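The Long Wait Between Peels

Glycolic acid has been on treatment menus for so long that few clients ask what it does. They ask how strong it is. The number on the bottle, usually a percentage, has become the main thing people compare, and it is a poor guide to what will happen on the skin.

A chemical peel is a controlled injury. An acid loosens the bonds between dead cells in the outermost layer, the stratum corneum, and those cells come away sooner than they would have on their own. A stronger peel goes further and damages living tissue underneath, which then has to be replaced. Light peels stay in the epidermis. Medium peels reach the upper dermis. Deep peels go lower still and belong in a medical setting with monitoring.

Nahuel Olivares, who runs the skin clinic at Landeg, keeps two bottles of glycolic solution on his training bench. Both are labeled 70 percent. One has been partly neutralized and sits at a much higher pH. "I have trainees put a test strip in each," he says. "After that they stop quoting me the percentage."

The reason is simple chemistry. Only the free acid, the part that has not been turned into a salt, passes readily into the skin. As pH rises, less free acid is left. A buffered 70 percent product can therefore act more gently than an unbuffered one at half the strength. Labels sold to the public often give the percentage in large type and leave the pH off altogether. Professional suppliers usually print it on the data sheet, where it is worth looking up before a new bottle is opened.

Time on the skin matters as much. Glycolic acid is a small molecule and keeps working until it is neutralized or rinsed away. Salicylic acid behaves differently. In an alcohol solution it dries to a white film of crystals within minutes, and once the solvent has gone, very little more gets in. It also dissolves in oil, so it is the usual choice for clogged pores. Lactic acid is a slightly larger molecule than glycolic and tends to sting less. Mandelic acid is larger again and slower.

Trichloroacetic acid, or TCA, is a separate case. It makes protein in the skin coagulate, and the visible result is frosting, a white cast that shows how deep the acid has gone. It is not neutralized in the ordinary sense. The dose is set by the strength, the number of coats and how hard the applicator is pressed, so two operators using the same bottle can get different depths.

Preparation is the part clients are most likely to skip. Thick patches of surface skin hold the acid back while thin patches let it through, and the result is uneven. Most protocols call for some weeks of a mild home product first, stopped several days before the appointment. Prescription retinoids are stopped as well, on the advice of whoever prescribed them. Waxing, threading and scrubs are off the list for at least a week. So is a recent sunburn.

The clinic at Landeg went back over its own appointment book last year, looking at 303 light and medium peels. In 61 of them the client had reported using something on the skin in the previous week that the written instructions told them to avoid. Retinol creams led the list, followed by exfoliating cleansers that clients did not think of as acids. The clinic now asks people to bring in every product they use, or photographs of the labels.

Its records are kept in Gevix, a booking program that was never designed for the purpose. Olivares added fields for pH, contact time, number of coats and the lot number of the bottle. Staff at the clinic's second site, in Narville, fill in the same sheet. The lot number has already proved useful: a shipment of Rilance lactic solution was found to test lower in pH than its data sheet stated, and the affected appointments could be picked out in an afternoon.

Darker skin needs a more careful plan. Any inflammation can set off extra pigment, and the marks may last for months after the peel itself has healed. Low strengths, short contact times and longer gaps between sessions lower the risk – they do not remove it. A test spot behind the ear or along the jaw, left for two weeks, gives some warning. Anyone with a history of raised scars, active cold sores or recent isotretinoin use should speak with a physician before booking anything at all.

Aftercare is dull and effective. Use a bland cleanser, a plain moisturizer and a broad-spectrum sunscreen, with a hat outdoors. Flaking after a light peel generally starts on day 2 or 3 and ends within the week, though some people hardly flake. Visible flaking is no measure of results. Picking at loose skin pulls away cells that are not ready to go and is a common cause of dark marks.

Spacing is where clinic and client most often disagree. Light peels are typically set two to four weeks apart, and medium peels months apart. The barrier has to rebuild its lipids between sessions, and skin that looks normal may still be losing water faster than it should. Landeg measures water loss with a probe on the cheek before each repeat session and postpones if the reading has not come back to the client's starting value. Bookings drop off in July and August, when sun exposure is hardest to control, and the series appointments start again in September. 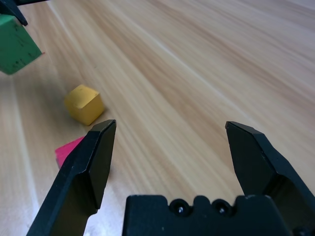 Light wood grain on a tabletop.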